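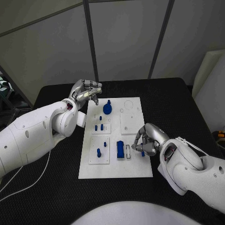
The Flosari practice board is sold by Grulum as a bench accessory for two-handed robots, and most of the tips on this page concern setting one up in a home workshop or garage. The kit comprises the board, a set of push-fit parts and a printed sheet of suggested tasks. The parts are blue and the board and its small plates are white, a contrast worth keeping if you make your own spares, as the head camera finds a blue peg on white with little tuning. A black table covering with a fine texture helps in the same way and keeps the board edge distinct from the bench. We ran the kit for most of August on a pair of arms with five-fingered hands. Parallel jaws will also do the work, though the tips on finger placement can then be skipped.

Fixing the board

Put the long side of the board running away from the robot. Set crossways, the outer pegs end up close to the limit of the wrist and the elbow has to lift out to the side. Fix it with double-sided tape at the corners or with two low clamps on the far edge. Clamps on the near edge get knocked by the forearm. Check the board with a spirit level before each long run. A folded strip of card under one corner is an adequate shim.

Keep cables off the working area. A loose cable under the forearm will sooner or later sweep a peg off the board. Route it down behind the shoulder and hold it with hook-and-loop tape, leaving enough slack for a full turn of the wrist.

Fit of the parts

The pegs are supplied slightly tight. Ikechukwu Jibrin, who tested the kit on his own bench, eased his with 3 strokes of fine wet-and-dry paper along each peg and left the holes alone. Sand the peg only. A peg can be replaced for little money and the board cannot. Printed parts have a rough surface, and the dust they shed collects in the holes. Clear it with a dry paintbrush. Do not use oil, wax or furniture polish, all of which make the fingers slip.

For blocks that go in a slot, run a pencil lightly round the inside of the slot, insert the block by hand and take it out. The grey marks on the block show where it binds.

Finger placement

Start with the shortest pegs. Bring the hand down from directly above and close the fingers around the peg before lifting. An approach from the side tips it. For the round knob, grip the base first and move to the stub only when that is reliable. Reduce closing speed before reducing closing force. If the fingertips are bare metal or hard plastic, a turn of thin self-gripping bandage on the thumb and first finger is a cheap improvement. Change it when it goes shiny.

Teach one hand at a time. Park the other above the far end of the board, high enough to clear the tallest part, and write the parking position down.

Results over the trial

Tegwen Foulkes logged 562 insertions with the short pegs and the block. The short pegs reached 90 per cent after the bandage was fitted. The block stayed well below that and was the only part we regularly placed by hand. Runs were done in batches of 100, with the board brushed out between batches. Longer batches gave worse results towards the end, mostly from dust.

Storage

Store the pegs in a lidded tin with a cloth in the bottom. Lay the board flat. Left leaning against a wall near a radiator, ours took on a slight bow and needed two days under a stack of books. Wipe it with a damp cloth and a drop of washing-up liquid. White spirit took the surface off a spare plate.

Buying

Grulum sells the board alone or with a second set of parts. Buy the second set. Small pegs roll, and a garage floor does not give them back. The task sheet is thin, and the insertion order it suggests begins with the block, which we would leave until last. Replacement plates are listed separately and arrived in a padded envelope with no fixing screws, so check your own box of small screws before ordering.

Page last revised October 3, 2022.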